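Kramer K5 battery leak: does anyone believe the 872 figure?
Last updated: Sunday, 21:40

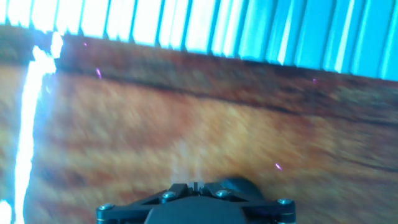
Blue ridged panel over a wood-grain surface

flundwood_phil
So the Kramer K5 is meant to be out in April, and the Tulinora blog says it scored 872 minutes in a battery test. Same size battery as the last one. Same screen. Where are the extra hours coming from?

sakden77
New chip, they say. My K4 manages a full day if I leave it alone, so I can believe a bit more. Not that much more though.

flundwood_phil
A full day if you leave it alone — so does a brick.

mottled_owl
You're both being harsh. Tulinora got the K4 camera right months early and everyone laughed at them then too.

tin_kettle
They got one camera right. They also promised us a headphone socket and a folding model, and I've seen neither. If you guess often enough you'll hit something.

mottled_owl
The folding one was marked as a rumour. This is a test result.

tin_kettle
A test of what? Brightness? Wi-Fi or mobile data? The post doesn't say. I could get 872 minutes out of mine with the screen turned right down and one video on a loop.

sakden77
Fair point about the brightness. I'd still take it over my K4, which was on 53 per cent by lunch today.

flundwood_phil
Thought yours lasted a full day?

sakden77
IF I leave it alone. I was on the train.

gravelpath
Weight is the bit I'd look at. The leak has it at 197 grams, lighter than the K4. Longer life from a lighter phone with the same battery — somebody has typed something wrong.

mottled_owl
Or it's a thinner case. Anyway, I've pre-ordered.

tin_kettle
Of course you have. Post your numbers when it comes, with the brightness setting.

Related threads
K4 slow to charge after update
Sakden cases: do they fit the K5?
Is the Flundwood charger worth it?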